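Setting Type for the Folded Page

February
By Chantal Paquette

A document that looks correct on screen can still fail at the folding machine. Most layout programs show a leaflet as a row of equal panels, and most designers accept the row as given.

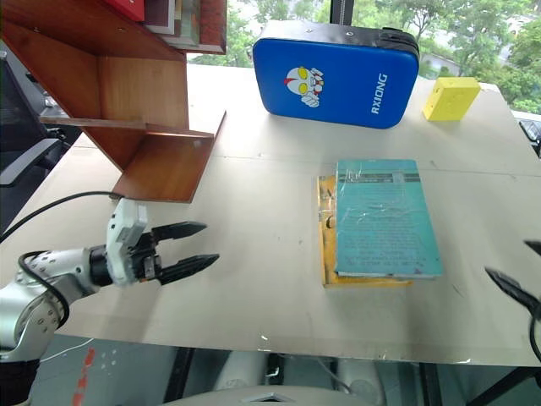

The trouble starts with panel width. On a sheet folded to three panels, with one panel tucked inside the others, the inner panel must be narrower or it will buckle against the spine of the fold. The usual allowance is 2 mm. On heavier stock it should be 3 mm, and the designer has to ask for the paper weight before drawing a single guide. Jabari Kinyua, production manager at the printing firm Berker, returns several files a week for this fault alone.

"The text is fine, the colours are fine, and the folds land in the middle of a heading," he says. "We can move the fold or we can move the heading. Either way the customer has to approve it again."

Page layout software handles this badly by default. A document built as a single wide page with column guides has no idea that the columns are panels. The better method is to build each panel as its own page, set the widths separately and place the pages side by side as one spread. Guides, margins and text frames then belong to the panel, and a change to one width does not drag the others out of position. The reverse of the sheet must mirror the front, so the narrow panel changes sides. Many templates get this wrong, including some supplied by printers.

Sointu Ahonen, who draws templates for the design studio Amach, keeps fold marks on a separate layer outside the trim. She uses a spot colour named for its purpose and sets it to overprint. The marks can be read by the printer's software and switched off before plates are made. A dashed line in ordinary black, drawn across the artwork, tends to get printed.

Bleed is less of a problem than it was, though 3 mm is still the figure to use unless the printer gives another. Solid colour that changes at a fold deserves more thought. Folding can drift by up to 1 mm – more on a long run – and a hard edge between two colours will show it. Ahonen carries the colour from the front panel a little way round the fold, or avoids the change altogether.

Type near a fold needs a margin of at least 5 mm on each side. Text at 9 point will survive a crease across it on uncoated paper, but on coated stock the surface may crack and take part of the letter with it. Scoring the sheet first reduces the damage and adds a step to the bill.

Export settings come last. Panels should leave the program as spreads, one for each side of the sheet, with marks offset beyond the bleed. Kinyua also asks for a folded paper dummy, numbered in pencil. It can be made on an office printer, and his folding operator looks at it before opening the file.

Contact the editor | Copyright Dranden. All rights reserved. | Back to top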